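Book Talk > Paranormal and Fantasy > Self-publishing

Thread: Is a blog tour worth it for book 2?

inkandowl
Posted March 19, 2020

My second book is done and with the proofreader. It's a shifter romance set in a fishing town called Clillen, same as the first one. I'm trying to decide whether to book a tour. The company I looked at is Kasach. They have a short package and a long one, and the long one gets you reviews plus interviews. For book 1 I did nothing except tell my newsletter, which has 108 people on it. Has anybody done a tour for a later book in a series and seen sales from it?

Samina Siddiqui
Moderator

I did one with Kasach for the first Pretorius book. They were organized and every stop went up on the day it was supposed to. Sales during the tour were flat. I got two reviews out of it that are still on the book's page, and I use a line from one of them in my ads. I would not do it for a second book unless book 1 is on sale at the same time.

gravesend_reads

I'm a blogger who used to host these. Most of my visitors on tour days were other authors on the same tour and people entering the giveaway. A post with an excerpt and a cover got almost no comments. A post where the author wrote something of her own did much better. If you go ahead, ask for guest post slots and skip the excerpt stops.

tallowmere

Disagree with Samina on the second book part. I toured book 3 of my witch series last October and sold more of book 1 than I had all summer. Readers see "book 3" and go look for the start. You do need the series page set up right, with the books in order.

Samina Siddiqui
Moderator

October is the one month I'd expect that to happen with witches. Try it in spring and tell me how it goes.

tallowmere

Fair, but the sales kept up after Halloween too. Not as high, but well above where they were.

inkandowl

Thanks, all. Book 1 could go on sale, I hadn't thought of that. @gravesend_reads how long should a guest post be? I have one drafted on the seal folklore and it's 860 words.

gravesend_reads

That's fine. I'd cut it a little if it has an excerpt under it. Put the buy link near the top as well as at the end, and send the blogger your bio and cover in the same email so she doesn't have to chase you for them.

Frida Norðdahl

I'm going to be the one who says don't pay for it. I wrote to bloggers myself for my last one. I made a list of the ones who had reviewed books like mine, read a few of their posts, and wrote each of them a short note. It took most of a month of evenings. Plenty never answered. The ones who did had read the genre for years and their readers bought the book.

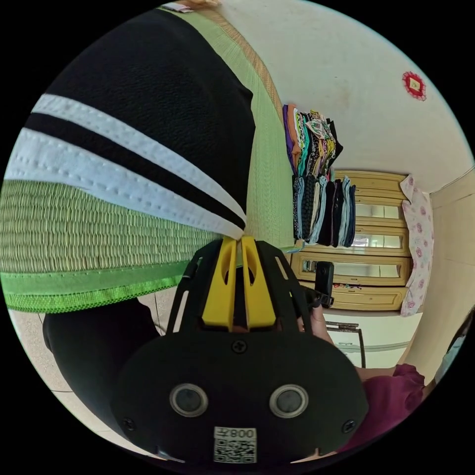 The other thing I'd say is to write to them well before release. I sent my first batch too late and several said they would have taken it if they'd had more time. Also check that the blog is still active. I wrote to a couple that hadn't posted since the year before.

tallowmere

A month of evenings is a cost too. I have a day job and two kids. I'd pay.

Frida Norðdahl

Sure, if you have the money and not the time. She asked if it was worth it and I think for a small list it's better to know the bloggers yourself. You can go back to them for book 3.

onside_annie

Is anyone using Onside for review copies? I was going to try that in place of a tour.

Samina Siddiqui
Moderator

Please start a new thread for Onside, it will get lost in here.

inkandowl

I think I'll write to bloggers on my own for this one and put book 1 on sale release week. Frida, would you mind if I messaged you the note I'm planning to send?

Frida Norðdahl

Go ahead. Keep it short.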